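**Flullamora washroom programme** is the name given to the use of two-armed cleaning robots in the staff and guest washrooms of Flullamora, a serviced office building run by the property firm Vogler. The robots work from software called Pudiva. The programme covers the tidying and wiping of basin counters. Floors, toilets and bins are still cleaned by hand.

## Background

Before the programme began, counters were cleaned by the evening team as part of a full round of each floor. Vogler first tried a single-armed machine from the supplier Sirine, which could wipe a flat surface but could not fold or wring a cloth. It was withdrawn after 10 weeks. The two-armed model replaced it in May, starting with 5 washrooms, and was later extended to 26.

## Work on the counter

A counter round has a fixed order. Loose items are cleared, cloths and towels are picked up, the surface is wiped towards the basin, and a clean towel is put back. Towels take up most of the time. A folded towel can be lifted by one gripper, but one left in a heap usually has to be held at one end while the other gripper finds an edge. Small litter on tile is often missed and is left for the cleaner who checks the room.

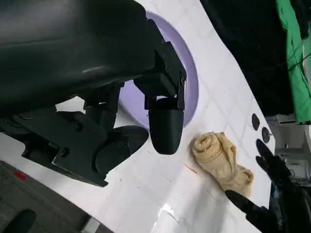 *This page was last changed on August 31, 2024.*

A tiled counter with a lavender basin, with grippers at a crumpled beige towel. A small thin tan stick lies beside the towel.

## Effects on staff

No posts were cut when the robots came in, but the work changed. Cleaners on the evening team now spend less time bending over counters and more time checking, restocking and moving machines between floors. Five of them were trained as room leads. A room lead starts each round, deals with stoppages and signs off the counter afterwards. The post carries a higher hourly rate.

Opinion among the staff is mixed. Some cleaners have said that their wrists and backs are less sore at the end of a shift. Others dislike being called away from their own work to free a snagged towel, and stoppages were the most common complaint in the first staff survey. Rounds were later moved to the start of the shift, when a room lead is always on the same floor.

## See also

- Pudiva (software)
- Sirine counter wiper
- Vogler buildings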